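Ticket 742
Queue: Facilities / Kitchen and break areas
Subject: Plastic cups clouding and holding a film after dishwasher cycle
Status: Pending (awaiting parts)
Priority: Low
Opened by: Hanna Nowakowski
Assigned to: Petrică Furtună
Equipment: Vedetti undercounter dishwasher, second floor
Consumables: Talik powder, Talik rinse aid, Surkilus salt

Hanna Nowakowski, 09:14
Coloured cups from the second floor kitchen are coming out with a chalky film on the inside. It wipes off with a thumb but returns after the next wash. Glasses on the lower rack have it too, less noticeable. Cutlery is fine. Programme used is the normal one, full load, started at the end of the day and left closed overnight.

Petrică Furtună, 10:02
Please confirm:
Is the salt light on?
What is the rinse aid set to?
Does the film come off with vinegar?

Hanna Nowakowski, 10:40
Salt light off. Rinse aid dial is at 1. Vinegar removes it completely from the cup I tried.

Petrică Furtună, 11:25
If vinegar removes it, it is limescale and the plastic itself is not etched. Salt light being off does not prove much on this model, the float sticks. Opened the reservoir: mostly water, very little salt left at the bottom. Filled with Surkilus salt, wiped the spillage, ran a rinse with the machine empty. Rinse aid moved from 1 to 3. Filter taken out and cleaned - there was a label off a jar folded into it.

Next step: run an empty hot cycle with 100 ml citric acid solution, then a normal load.

Ryan Staniforth, 14:50
Did the acid cycle after lunch. Door seal was also dirty along the bottom, cleaned that. Normal load is on now with the cups on the top rack.

Hanna Nowakowski, 16:31
Film is much reduced on the glasses. Cups are better on the outside but there are still small spots inside some of them, mostly near the rim.

Petrică Furtună, 16:45
Spots near the rim point to spray reach or to the way the cups sit. They were nested when I looked in the rack. They need to be single, mouth down, tilted against the tines. Also check that the upper spray arm turns freely with the rack pushed in.

Ryan Staniforth, 17:05
Upper arm catches on the handle of the large ladle. Ladle moved to the lower rack. Two of the holes at the end of the arm are blocked with what looks like scale. Cleared one with a cocktail stick, the other will not shift.

Petrică Furtună, 17:12
Leave it, do not use anything metal in there. Will order a replacement arm from Tesfamariam. Until it arrives, rinse the cups by hand before loading and put them on the left side of the rack. 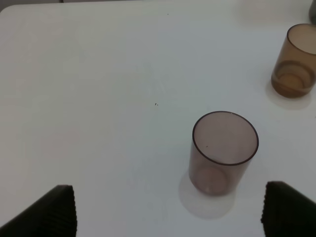
Inspection notes

Mauve cup: one small dark speck on the inner wall, just below the rim. It is dark, so I would not log it as limescale without the vinegar test. Add that result here.

Amber cup: leave as a separate entry. Look at the rings at the base by hand, as any scale there will be hard to tell from the moulding in translucent plastic.

Kiyoshi Takeda, 17:38
Same powder is used on the first floor and we have no film, but our machine is newer. Can lend you a tub of salt if yours runs out before the August order.

Petrică Furtună, 17:44
Thanks, enough for now. Ticket stays open until the arm is fitted and a full load has been checked. Nikola Gajewski to sign for the delivery.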